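Reusing a Retired Server for a Student Archive
Project report, second semester
Project group Lorkalar

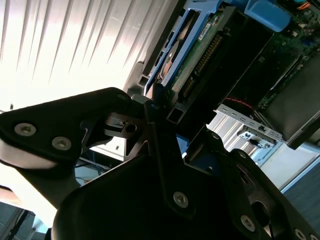 Figure 1. The server chassis with its cover removed, hard drive in a blue plastic caddy.

1. Background

The student archive Himemell keeps photographs, posters and sound recordings from the cultural life of our school. Until this year the material was stored on many small external disks in one cabinet, and it was difficult to know which disk had the newest copy. Our group received a retired server from Bilix, a local office supply company, and our task was to find out if this server could become the main storage for the archive.

The work was done from February to April in a small room on the second floor of the Sampaio building. The room has large windows with vertical blinds, and we kept the blinds closed in the afternoon because the light made it hard to read the small print on the parts.

2. Goals

At the start we agreed on two goals. The first was to learn how the server is built and to write a maintenance guide that the next group can follow. The second was to move 3,000 files from the external disks to the server and to check every file after the copy.

3. Opening and cleaning

Before opening the server we disconnected the power cables and waited ten minutes. Everybody who touched the inside parts wore a grounding strap. This was a rule of the course, and we think it is a good rule also for later groups.

When the cover is off, the drives can be reached from above. The drive in Figure 1 is held in a blue plastic caddy next to the gray metal frame of the chassis. We liked that the color of the caddy is so different from the metal, so it is easy to see which part is meant to be taken out. In the guide we use the words "blue part" for it, and the first readers understood this without a drawing.

There was much dust inside, mostly near the fans. We used a soft brush first and compressed air after. One mistake was that we did the first cleaning indoors – the dust went on the table and on our notes, and we had to clean the room too. The second time we carried the chassis to the covered balcony.

4. Testing the drives

Each drive was tested with a full read test. It took longer than we planned, and in the first week we did not leave the test running overnight because we were not sure if this was allowed. After we got permission the work went faster.

We found 2 drives with read errors. They were taken out of use and given to the electronics workshop. The other drives passed, but they are old, and we can not promise how long they will work. For this reason the archive should keep a second copy in another place.

5. Moving the files

At the end of the project 2,000 files were copied and checked. This is less than our goal. The main reason was not the server but the names of the files. Many had the same name in different folders, for example "poster_new" or "concert final", and somebody had to open them and decide what they were. We also found 23 files which could not be opened on any of our computers. They are listed in the appendix and were not deleted.

6. Discussion

We planned too much time for the hardware and too little for the files. If we did the project again, we would start with the naming system in the first week, while the drives are being tested.

The maintenance guide was tried by two students from another course. They could take out a drive and put it back with only the text in front of them, but they asked for a clearer page about the order of the cables. We rewrote this page – now the cables have paper labels with the same numbers as in the guide.

7. Remaining work

The last part of the files must be named and copied. The unused cables are in the lower drawer of the cabinet, together with the screws in a marked bag. The printed guide is kept on the shelf beside the server, and the next group should write any changes directly on the paper copy before they change the digital version.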